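Tellach bench vice, the small model: a review after one winter

I bought the Tellach in September, when my old vice lost the thread on its main screw and began to slip under any serious pressure. I repair wooden chairs and small drawers in a room behind my flat in Nirkthorpe, and a vice is the tool I touch more than any other. I have now used this one through a full winter, so I think I can say something useful.

First, what you get. The vice comes in a plain carton, already greased, with four bolts and a sheet of instructions in several languages. The English part is short but correct. The jaws are cast iron and the handle is a steel bar with a rubber cap on each end. One of my caps fell off in the first week and I glued it back. It has stayed there.

Mounting it took me a whole morning, but this was my fault. My bench top is thicker than the sheet recommends, and the bolts did not reach the nuts. I went to the ironmonger for longer ones. If your top is more than 5 cm thick, buy the bolts before you start. You should also put a piece of hardwood under the bench to spread the load, which the instructions mention only in a small drawing.

The screw is the best part. It moves smoothly from the first turn to the last, and there is very little play when you change direction. With my old vice I had to turn the handle almost a quarter before anything moved. I could feel the difference on the first day, when I was holding a thin chair rail and wanted to stop at exactly the right pressure.
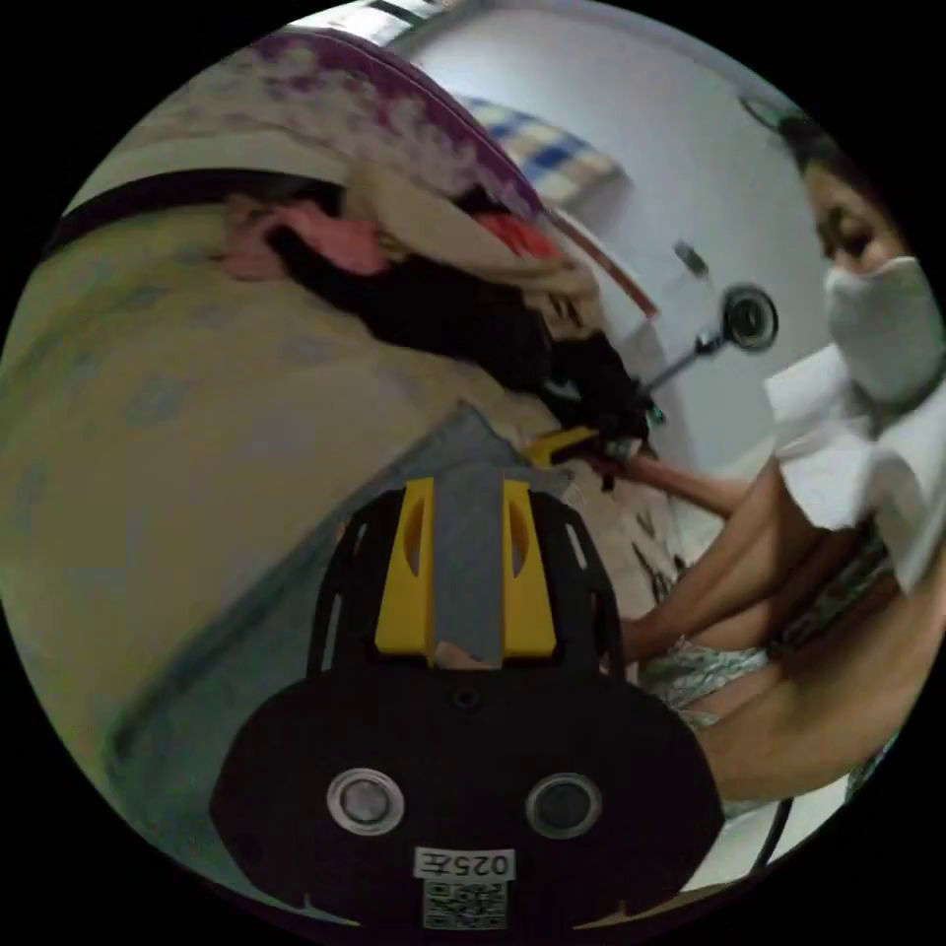 Valentina Alarcón
Furniture restorer and tools reviewer

The jaws are less good. They arrive with a rough pattern on the inside faces, and this pattern will mark pine and even beech if you are not careful. I made two linings from scraps of oak, covered them with thin leather and fixed them with double-sided tape. A friend of mine, Fidel Gallardo, prefers cork. Cork is kinder to painted pieces, but in my experience it crumbles when you work near the corner of the jaw. Tellach sells its own linings separately. I have not tried them and I find the price a little high for two pieces of plastic.

I should also say that the jaws were not quite parallel when they came. The gap was wider at the top, by the thickness of a postcard. Many woodworking vices are made with a little of this on purpose, so that they close flat under pressure, and mine does close flat when I tighten it. For light work, however, the piece can lean. I put a strip of card behind one lining and the problem was gone.

For comparison, I borrowed a Beltrán of the same size from Wenceslao Lagos, who makes frames, and I kept it for two weeks. The Beltrán is heavier and its jaws are better finished. It also has a quick release, which I enjoyed very much and now miss. On the other side, its handle is short, and my wrist was tired after an afternoon of sawing tenons. It costs much more too. If I worked with a vice all day for customers, I would pay for the Beltrán. For three or four hours a day I am content with the Tellach.

Care is simple. Every month I brush the sawdust from the screw and put on a little dry wax. Please do not use thick grease on it, whatever the sheet says. Grease collects dust and makes a grey paste, and you will spend an evening with a toothbrush to take it away. I learned this before Christmas.

I wrote to the shop about the rubber cap and asked if I could buy a spare. They answered after 7 days, politely, and sent me two caps without charge. I have them in a drawer.

Good: smooth screw, long handle, fair price, friendly service.
Less good: rough jaws, short bolts, no quick release.

My mark is 4 out of 5. I would take one away for the bolts and the jaws together, and I would give it back if the linings were included in the box. Readers who already have a heavy bench and some scraps of oak can order it without fear. If your bench is light, fix it to the wall first, or the bench will walk across the floor with you.

Reviewed 2/4/22. The vice was bought by the author at the normal shop price.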